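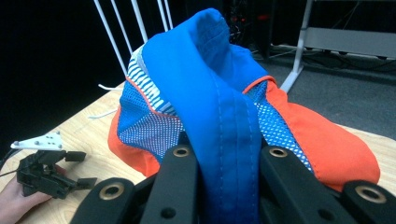
4.2 Public demonstration of the garment station

The second evaluation of the Plalenus handling protocol was carried out during the July open day at the Storkitside building, where the garment station ran in front of visitors from mid-morning until the doors closed. Laboratory trials reported in Section 4.1 used plain cotton squares with four visible corners. For the open day these were replaced with finished sportswear, which has no corners in the useful sense and combines several fabrics in one piece. The blue and orange item in Figure 6 is typical of the set: mesh panels meet solid ones along thin orange piping, and the fold held between the fingers carries a line of stitching along its length. Seams of this kind are stiffer than the cloth beside them, and the protocol treats them as preferred grasp sites whenever one can be reached from above.

Figure 6. Grasp on a doubled fold of a multi-panel garment, open day session. A second hand-held gripper is at left.

Each demonstration followed the same order. The garment was dropped on the table from a fixed height and left as it fell. An operator with two hand-held grippers then located a fold, closed the first gripper on it, lifted, and brought in the second gripper to spread the remaining cloth. The sequence ended when the garment lay flat or when 8 grasps had been used. Visitors who wished to try the task were given the same instructions in shortened form and one practice attempt, which was not recorded.

In total, 551 attempts were logged, counting both operator and visitor attempts. We do not report a pooled success rate. The visitor group was self-selected, attempts were often interrupted by questions, and the operators slowed their movements on request so that people at the back could follow. The logs are used only to classify grasp sites and the errors that followed from them.

Two error types account for most of the failed lifts. In the first, the fingers closed on a single layer of mesh, which stretched and slid out as the weight of the garment came onto it. In the second, a drawstring was caught together with the cloth, so that the waistband gathered as the garment was raised. Neither error was seen with the cotton squares. The drawstring error was more frequent among visitors, who tended to approach from the waist end of the garment.

Finger pads were supplied by Lykkegaard and were changed at midday. Wear was checked against the limit of 2000 closures set in the Widia bench tests, and no pad reached it. Noise in the hall made spoken cues between operators unreliable, and from the afternoon onward the start of each attempt was marked with a foot switch. This change is noted in the log files and is taken into account in the timing analysis in Section 4.3.

6 shares
0 comments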